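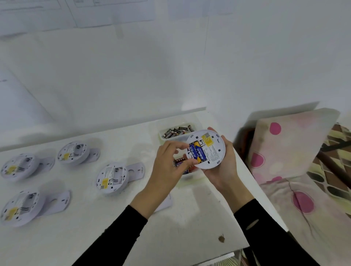 February 11, 2019 -- battery task, human demonstrations

Back on the smoke detectors today. We finished the door latch set last week and I had hoped to start training on it, but the Relville machine is still busy with the other project's jobs, so I recorded instead.

The task is the same one we wrote down in September. Pick up a detector, turn it so the battery compartment can be reached, put in an AA, set the detector down, go on to the next one. A person does it with bare hands and a head camera, and the policy is supposed to learn the order of the steps and the rough hand paths from that. The robot data comes afterward and is much smaller. Our target is 4,000 human insertions and 1,000 on the arm. If the ratio works we will keep it for the other tasks in the Brulia set.

Black sleeves again for everyone. The hand tracker loses the wrist when the sleeve is close to the color of the table, and our tables are white. I put this in the instructions after the pilot and it has mostly stopped the dropouts. I still had to throw out 7 takes this morning, all for the same fault: the left hand covers the compartment at the moment the battery goes in, so the most useful part of the take shows the back of a hand and nothing else. Tilting the detector toward the face before pressing fixes it. I have added a line about that to the sheet.

The other change is mixed batteries. In the pilot we used one brand from one box, and the policy did well on those and badly on anything with a different wrapper. I think it had learned the wrapper color as the cue for which way around the battery goes. With several brands in the trays it has to look at the ends. That is the idea, anyway. I will not know until the new model is trained.

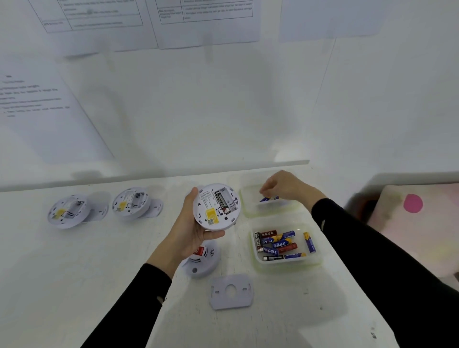
Afternoon, results on the pilot model

Ran the old checkpoint on the arm while the recordings were copying. Two conditions, same as the Georgiou protocol: detectors set out neatly, and detectors set out any which way with the mounting plates left near them. Neat was fine. With the plates nearby it reached for a plate instead of a detector several times. Both are white and flat from above, so I can see why. The pilot takes had no plates on the table at all. The new ones do, and I would like to leave them in even though it makes each take slower.

Picking a battery out of a full container is still the weakest step. It will go for one on top of the pile and then close on two. People do something here that I had not noticed until I watched the takes at half speed -- they push the pile a little with one finger first and then pinch. The segment labels have no name for that push. I have split "pick battery" into "separate" and "grasp" and will relabel the pilot takes to match. It should take up to 5 hours, which I do not look forward to.

Also wrote to Tovthorpe about the missing timestamps on the second drive. No answer yet.

To do tomorrow: relabel, check the drive again, ask for a slot on the Relville machine, buy more tape for the wall sheets.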